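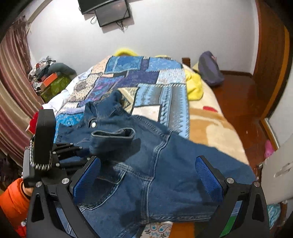

Sreekumar Warrier replied:
Two days is plenty for a summit. If the leaders can't agree on a communique in two days, a third one won't help them, and I say that as someone who lives inside the road closure zone and would like to get to work.

marri_tree wrote:
Well, I disagree, Sreekumar, and I'll tell you why. Two days is two days on paper. Take out the arrivals, the family photo, the welcome dinner and whatever cultural thing they've been talked into, and you've got maybe a morning and a half of people in a room. For a meeting on fisheries and shipping, with that many small delegations wanting their turn at the microphone, it's thin. I'd have given them three and dropped the gala.

kettle_on wrote:
The gala is the only reason half of them are coming.

marri_tree wrote:
Ha, fair.

Sreekumar Warrier replied:
The agenda gets settled months ahead by officials anyway. By the time the leaders land it's down to a couple of brackets in the text and who sits beside whom. I don't mind that, it's how these things have always run. My point was about Futham. We're a harbour town with one decent road in and we've been asked to host in August, when the ferries are already packed. Has anyone seen a traffic plan? I've seen a logo.

dory_lane wrote:
I saw the logo! It's a fish shaking hands with another fish. I rather like it.

On the traffic, the council notice that went up on Tue 16 April says residents inside the cordon will get passes, and that deliveries move to overnight. It doesn't say how you apply or what happens if you've got a carer or a cleaner coming in. I rang and was told to watch the website, so I've been watching the website.

bluey_k wrote:
Same here. I run a small bakery just off the wharf, and "deliveries move to overnight" is fine for me because I'm up anyway, but the flour mob don't drive at that hour and they've told me so. I'd happily wear a couple of quiet days if somebody told me which streets. I can't plan staff around a fish logo.

kettle_on wrote:
Move the whole thing to Sarıgül and be done with it. They offered, they've got the convention centre and a proper airport, and their government was keen. We've got a town hall with a leaking foyer.

marri_tree wrote:
They offered to host the ministers' meeting, kettle, which is a different meeting. The leaders' one rotates and it's our turn. If we'd handed it over we'd have gone to the back of the queue, and I reckon the people now grumbling about the cordon would be grumbling about that.

Also I don't love the idea that these things should only ever happen in big cities. The whole agenda is about coastal towns. Let the leaders look out the window at one for once.

kettle_on wrote:
They'll be looking out the window of a car doing eighty with the blinds down. But all right, I'd mixed up the meetings, my mistake.

Sreekumar Warrier replied:
I do agree with marri_tree on that bit. I'm not against hosting, I want it hosted properly. When they had the trade ministers up at Zoltus the residents got a letter in the box with a map and a phone number, and a person picked up the phone. My sister-in-law lives there and she said the worst of it was the helicopters. That's all I'm after, a map and a number.

dory_lane wrote:
Who's doing the security? I heard Bruvix got the contract for the fencing and the passes.

bluey_k wrote:
Bruvix is doing the fencing. Passes are through the police, or so the bloke measuring up outside my shop reckoned, and he seemed to know. He wanted to put a panel straight across my side door. We had a chat and he's moved it along a bit, in pencil at least.

dory_lane wrote:
Pencil, lovely.

marri_tree wrote:
Bluey, get that in writing! Email the council and copy in the summit office, and put the measurements in. I did a stint on the precinct group for the old regatta, and anything that wasn't in an email by winter didn't exist come the day.

On substance for a minute, has anyone read the draft programme? Session 2 is port access for the island states, and I think it's the one that matters. They pay more to land a container than we do and they've been saying so at every one of these for years. If the chair can get an agreed line on it, even a soft one, I'll forgive the road closures.

Sreekumar Warrier replied:
A soft line is what they got last time. "Leaders noted the concerns." I could note concerns from my couch.

marri_tree wrote:
You've got to start somewhere, and noting is a step up from leaving it off the agenda. I'll take a soft line with a date in it. You'll say that's low expectations and I'll say I've read the previous communiques, all of them, on purpose.

kettle_on wrote:
You poor thing.

bluey_k wrote:
Email sent, with measurements. I got an automatic reply thanking me for my interest in volunteering.

dory_lane wrote:
Oh no. Bluey, I've got a direct number for the woman who does the precinct stuff, I'll message it to you tonight. Sreekumar, do you want it too?

Sreekumar Warrier replied:
Yes please.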